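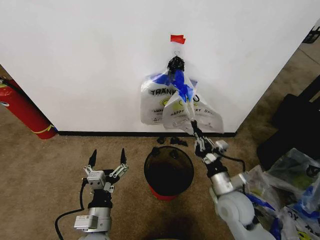 Bag place by the wall, Rindby room
August 3, 2019

Today I worked on the bin bags again. I write it down in detail, as Tâm asked me twice why the bags are on the wall and I gave two different answers.

The old way was the drawer under the sink. Everybody pushed the shopping bags in there, and when the round bin needed a bag, you pulled one and five came with it. Then four went back, in a worse condition than before. In February I proposed a hook, and in February it was also forgotten. Now it exists.

The place is the white wall behind the round bin, low enough that the bags hang just above the baseboard. I wanted the bag and the bin to be near each other, so that a person can change it without walking. The hook is the small Merkthorpe one, glued. The package says it can carry 400 g. I weighed 20 bags together on the kitchen scale and got 215 g, so on paper there is enough left. I do not trust paper very much with glued hooks, and the pull when somebody takes a bag is of course more than the weight of the bag. We will see how long it stays.

The piece of red tape above the hook is my mark for the height. Please leave it. If the hook comes down I want to put the next one in the same place and not measure again.

About the bags

They are the usual thin white ones with THANK YOU and the yellow smiley face, from the Khổng shop on the corner. I like them for this bin. They are wide enough to turn over the rim, and they are so thin that you can see through them if something fell in that should not be thrown away. Last month it was my good tweezers.

What is bad about them is the handles. They slip off from the hook one by one, or all together, and when the bag is thin the handle becomes long like a noodle and tears. For this I tried to put blue tape around the tops. The tape makes the handle stiff and it keeps the two handles together. I made some with only one turn of tape and some with more. One turn is enough, I think. With more turns it becomes a hard lump and the opening of the bag is difficult to find with the fingers.

I also tried clear tape before the blue one. It holds the same, but you cannot find the end of it and you cannot see from a distance which bags are already prepared. So blue it is. The roll is in the second drawer, with the scissors. Bring back the scissors.

How I change the bag now

1. Take hold of the front bag at the bottom, not at the handle, and pull down and a little to the side. If you pull straight out, you pull on the glue.

2. Open the bag before it goes near the bin. Rub the top edge between two fingers, they stick together very much in dry weather.

3. Put it in, push the bottom down with the hand and fold the rest over the rim. The bag is 30 cm wide when it lies flat and this goes over the rim with a small reserve.

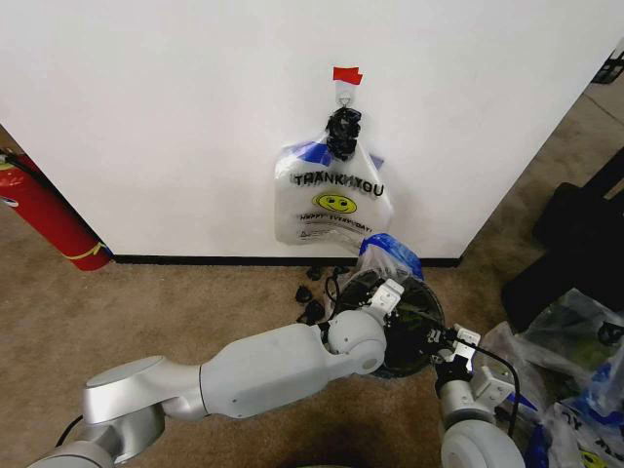

4. Look at the carpet below the hook. There are small black pieces lying there near the baseboard and they belong in the bin, or on my table if you are not sure. The vacuum cleaner does not like them.

5. If the bag was the last one of the bundle, write it on the board. Do not tell me in the corridor, I forget it.

Tâm does number 3 before number 2, with the bag half open, and says it goes faster. I tried it this way also. For me it catches on the rim and then the blue tape sticks to the bag itself, and I have to begin again. Maybe it depends on the hands.

The bin

It is the round one from the copy corner. I took it because it is light and has no lid. The square one from Mundetard was my first choice, but it is too tall for this place. The top of it came above the bottom of the hanging bags and they were always lying half inside, so that people threw things on top of the clean bags. With the round one there is less of this problem, although a full bag that stands up high in the bin can still reach the one on the wall. I ask everybody to press it down or to empty it earlier.

On the carpet the bin moves easily. When you push the bag in with one hand, the bin wants to go away toward the wall. I hold it with my foot. I thought about double-sided tape under it, but I do not want to explain this to the people who clean the carpet. A heavy thing in the bottom, under the bag, would be simpler. I will try with a flat stone from home.

One more point about this corner. The fire extinguisher is on the floor at the left side, leaning against the wall. It needs its own bracket. I wrote to the building office about this and I have no answer yet. Until then please keep the way to it free, and do not put the full bags on that side.

Second try with the tape

After lunch I prepared more bags, this time in another way. I put the tape a little lower, at the shoulder of the bag, where the handle begins. My idea was that the bag tears always at this place, so it should be strong there. The handles themselves I also taped and gathered them together on the hook.

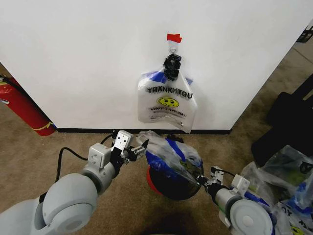 I prefer this to the lump at the top. The bag lies flatter against the wall and the opening is easier to find. It takes more tape, and more time also, and I am not sure it is worth it for a bag that goes out with the trash after two days. A bag that does not tear on the way to the container is worth something to me, as I am the person who carried the coffee filters down the stairs in February.

When the blue tape is on both shoulders, the bag keeps some form by itself when you put it over the rim. This helps with number 2 in the list. But if the tape is not pressed well on the edges, it takes hold of the other side of the bag and you have a ball of plastic. Press it on the table with a fingernail first.

To do

Ask at Khổng if they sell the bags as a full packet, so we do not depend on who did shopping.
Buy a second Merkthorpe hook as reserve.
Stone for the bin.
Write again to the building office about the bracket.
Ask Tâm if the hook can be a little lower or if the height is good. For me it is good, but I am the shorter one.
Clean out the old drawer under the sink. There are still bags in it, some of them very old, and one has batteries inside.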